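Back behind the kit
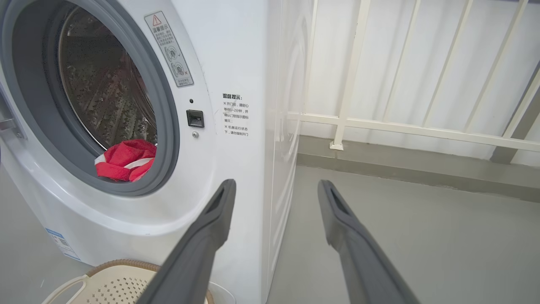
Red cloth in the washer, February.

So I've joined a band again! At my age! I'd sold most of my drums after Cordeiro packed it in (we'd played 59 gigs, mostly to the bar staff) and I was pretty sure that was me done with loud music.

Then Neusa Damasceno rang. She used to play bass in Grullard, the heaviest thing I ever saw in a bowls club, and she had 20 riffs recorded on her phone and no drummer. Would I come round and have a bash? I would. I did. My wrists were wrecked for days.

We're calling ourselves Plosover, which was a typo in a text message and stuck. It's slow, sludgy stuff, somewhere near 70 beats a minute when I behave myself, and I rarely do. Neusa wants me to hit less and wait more. She's right, but gee it's hard when the guitar drops out and there's all that lovely space to fill.

I've bought a second-hand snare for $249 and it sounds like a shed door, in the best way. First show is at the Fandmont next month, bottom of the bill, on at seven. Bring earplugs, and come early or you'll miss us.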